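How Your Hands Hold On

By Amber Haworth
Trulwood Museum for Young People, Body Basics

Pick up a pencil. Now put it down. You probably did that without thinking, but your brain, nerves, bones, and muscles all had a job to do.

Your hands have been practicing since you were a baby. If you have brushed your teeth every night for seven years, you have picked up a toothbrush at bedtime 2,555 times. That doesn't count the mornings.

The bones inside

Each hand has 27 bones, if you count the ones in the wrist. Eight small bones sit in the wrist, packed close together a little like pebbles. Five longer bones run through the palm. The other 14 are in the fingers and thumb.

Every finger has three bones. The thumb has only two. You can check this by bending them. Hold up one finger and curl it slowly. It bends at the knuckle where it joins your hand, then in the middle, then near the tip. Now bend your thumb and feel where it folds.

A place where two bones meet is called a joint. Bones are hard and can't bend, so all of the bending happens at the joints. The ends of the bones are covered with a smooth, rubbery material called cartilage. It lets them slide past each other. You have cartilage in your ears and nose, too.

Two kinds of grip

Scientists who study hands often sort the ways we hold things into two big groups.

The first is the power grip. You use it on a hammer, a baseball bat, or the chain of a swing. The fingers wrap around the thing and press it against the palm. A power grip is strong, but it isn't very good for careful work.

The second is the precision grip. You use it on a needle, a button, or a coin. The thing is held between the thumb and the tips of one or more fingers. A precision grip is weaker, but you can make very small movements with it.

There are other ways to use a hand. You can hook your fingers through the handle of a bag and let it hang. You can also push with a flat hand, which isn't a grip at all.
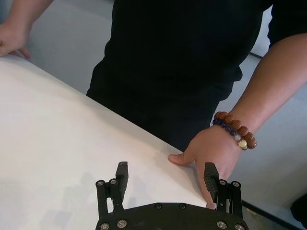
Fingers curl over the edge of a table on one side. On the other side, a hand is pressed flat.

Why the thumb matters

Your thumb can swing across your palm and touch the tips of your other fingers. A thumb that can do this is called an opposable thumb. Many monkeys and apes have them. Koalas do something a little different: each front paw has two fingers that work against the other three, and that helps them hold on to branches.

To find out how much work your thumb does, tuck it into your palm and keep it there for five minutes. Try to turn the page of a book. Try to zip a jacket. Margaux Hervieu teaches second grade at Ulgate School, and her class tried this one October. Most of them could turn the pages. Only one student got a jacket zipped, and she used her teeth, so the class voted that it didn't count.

Muscles that work from far away

You might expect the muscles that move your fingers to be in your fingers. There are no muscles there to bend them. Some small muscles are in the palm and at the base of the thumb, but the ones that give you a strong grip are in your forearm, the part of your arm between the elbow and the wrist. 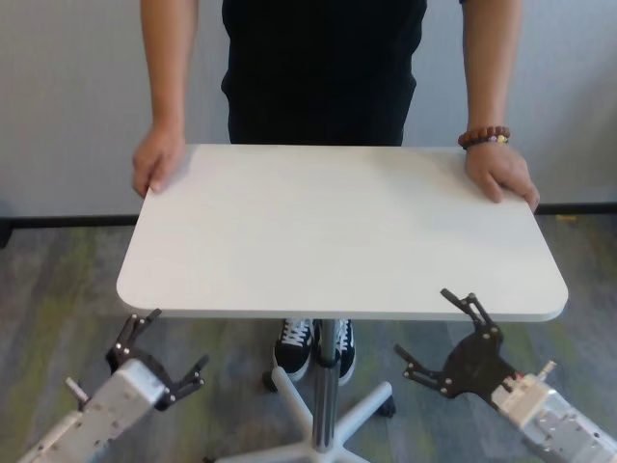
Those muscles are joined to the finger bones by long, tough cords called tendons. When a muscle in your forearm tightens, it gets shorter and pulls on its tendon. The tendon pulls on the bone, and the finger bends. It works like a puppet on strings, except that the strings are under your skin.

Muscles can pull, but they can't push. That means you need one set to close your hand and another set to open it. The closing muscles are mostly on the same side of the forearm as your palm. The opening muscles are mostly on the other side.

Look at the back of your hand and wiggle your fingers as if you were playing a piano. The thin ridges moving under the skin are tendons.

Try it: Feel your grip
1. Rest one arm on a table with the palm facing up.
2. Wrap your other hand around it, just below the elbow.
3. Make a tight fist, then let go.
4. Do it again slowly, moving one finger at a time.
You should feel the muscles get firm and then soft again.
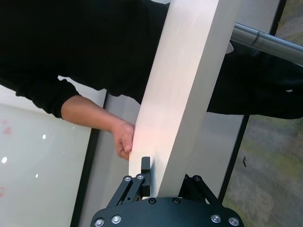 A bare forearm beyond a long, pale beam. The forearm is where the strongest finger muscles are.

Skin that doesn't slip

Bones and muscles are not enough. If your skin were as slick as wet soap, you would drop things all day. The force that stops two surfaces from sliding past each other is called friction. Your fingertips and palms have tiny ridges, and they help you feel what you are touching. The ridges on your fingertips make your fingerprints. Even identical twins have different ones.

After a long bath, your fingertips wrinkle. People used to think the skin was just soaking up water and swelling. Now we know that nerves are part of it. They make the blood vessels in your fingertips get narrower, and the skin above them folds. Some tests have found that wrinkled fingers are better at picking up wet things. Scientists are still checking.

How hard should you squeeze?

Think about an egg. Squeeze too hard and it cracks. Squeeze too gently and it falls on the floor. Your skin is full of tiny sensors that send messages to your brain. Some notice pressure. Others notice when something is starting to slip — and your hand can tighten before you even know there is a problem.

Cold makes this harder. When your fingers are very cold, the sensors don't work as well and the muscles move slowly. You may have noticed it when trying to tie a shoe outdoors in winter.

Words to know

Cartilage: smooth, rubbery material that covers the ends of bones
Friction: a force that keeps surfaces from sliding past each other
Joint: a place where two bones meet
Opposable: able to reach across and touch the other fingers
Tendon: a tough cord that joins a muscle to a bone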